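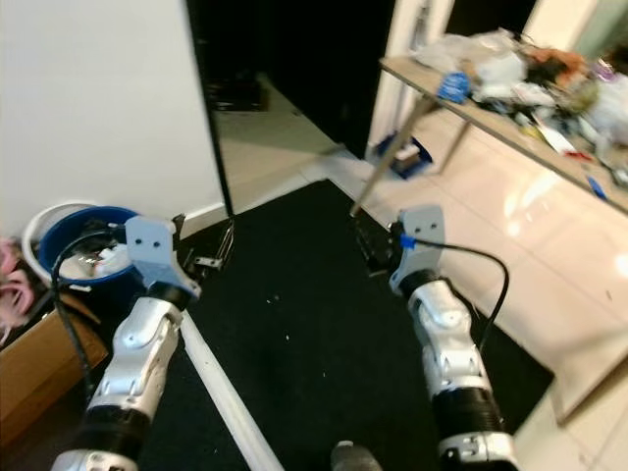 Mat, buckets by the wall, doorway to the hall

Ticket 988 — floor mat lifting and leftover items in Room 5, Pirkham building
Opened by: Costel Ghiță
Status: open, waiting on parts

Problem: The black mat does not lie flat where it meets the tile. The door to the hall catches on it when you open it all the way. Also, small bits of white stuff keep turning up on the mat after it has been vacuumed.

Tried so far:
Turned the mat end for end. Same problem on the other side.
Weighted the corner overnight. It was flat in the morning and up again by lunch.
Vacuumed with the brush head off. Better, but the specks came back the next day.

Update, Aug 29, 2021
Swept the tile side and checked under the mat. The old tape has gone hard and will not hold. I asked Tolton for a new roll of double-sided tape and they have it on order, part 235. The long white pole on the floor needs to go back to the storage closet before anyone tapes anything down. The blue bucket by the wall still has crumpled white stuff in it and needs to be emptied.

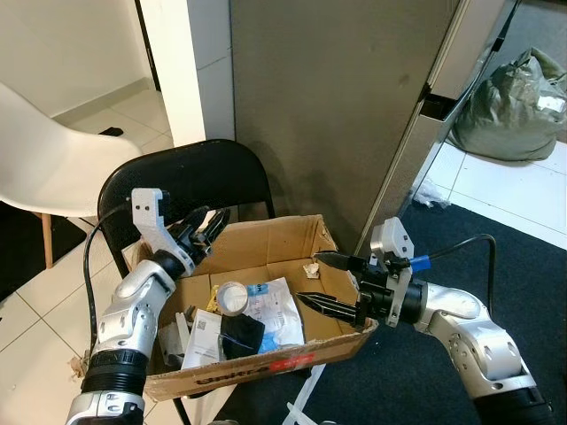

The leftover items are the other half of this ticket. Oda wants the room clear before the tape goes down, and I don't want to throw out anything that belongs to the Cinitz order. Please go through the carton on the black folding chair first. The round white lid goes back to the kitchen shelf, and the card with the QR code should come to me — I need it to look up the order. The black cloth can go in the wash. Flatten the carton when it's empty, the flaps are too worn to use it again.

Still to do: tape the mat, trim the bottom of the door if it still catches, move the folding chair back to the hall. Leave this open until the tape arrives.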